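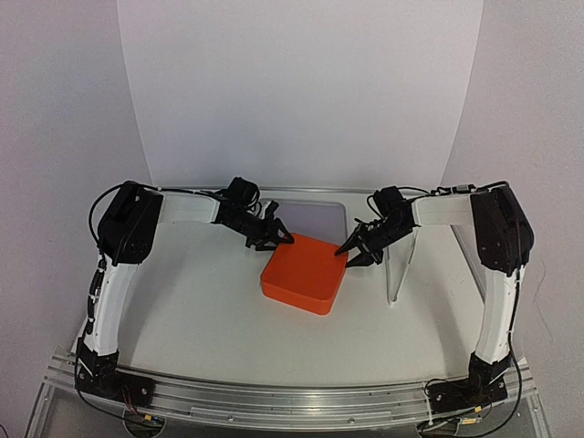
Call me when it can do the dishes, the woman from Simanjuntak wrote under our last posted entry, and then added that she would also accept folding a fitted sheet. I read it out at the bench and got a laugh, mostly because we are so far from dishes that it hardly stings. For the record, she runs a busier kitchen than ours and has every right to ask.

March 17, 2019. Two-arm cell, orange box.

Chore under study: take hold of a box with both hands, pick it up, put it down somewhere else. My mother would not call that a chore. She would call it the thing you do on the way to a chore. But everything on the household list (laundry basket, casserole, drawer that sticks, carton of printer paper) starts with two hands closing on opposite sides of something at the same moment, so that's where we are.

Box goes in on the diagonal, a little forward of center, corners toward the grippers. I argued for square to the rail and lost. The case for diagonal is that people don't leave things square to anything, and I have seen the break room, so fine. The trouble is the corners. They're rounded, the fingers come to points, and a point on a round corner wants to slide off to one side or the other. A person fixes this with the palm without noticing. We haven't got palms.

Tally so far on the diagonal placement: 143 tries, 23 clean lifts. Clean means both sides leave the table together and the box comes down flat. I did not count the ones where one arm dragged it while the other pinched air, although at a distance those look quite purposeful.

What goes wrong, in order of how much it annoys me:

-- Left makes contact first and nudges. Right is still aiming at where the corner used to be.
-- Both make contact, one squeezes harder, box rotates. Then we are square to the rail after all, so I win the argument, technically.
-- Jaw opening too narrow on approach. Opened it up by 7 mm in the config. Better, but now it's slower to close, see first item.

Tried having each arm wait for the other before closing. Result: two very polite arms. Needs a timeout.

Wumach called to ask if the cell could be shown packing their hinge kits by October. I said it could be shown near their hinge kits. They have 873 part numbers and most of them come in slippery bags. I suggested they send the five dullest, boxed. Jandenwood want the same thing with shelf brackets and were more cheerful about being told no.

The Skorkevetti people keep saying the shop floor will come before the home, and I think they're right, if only for the reason that you can bolt a rail down in a shop and tell everyone to put the part in the same place. Try that with a family. A kitchen is a place where the box is always somewhere new and has soup in it.

To do:
Rubber tips for the fingers. Cut from the gray sheet in the second drawer, not the good stuff.
Timeout on the wait, start at half a second.
Rerun square placement for a baseline, which we should have done first. (Yes, I said so.)
Check the cable run on the right side before anything faster.
Whoever borrowed the small hex key, the long-handled one, put it back.

Answered the dishes comment with "working on it" and went and washed the mugs by hand.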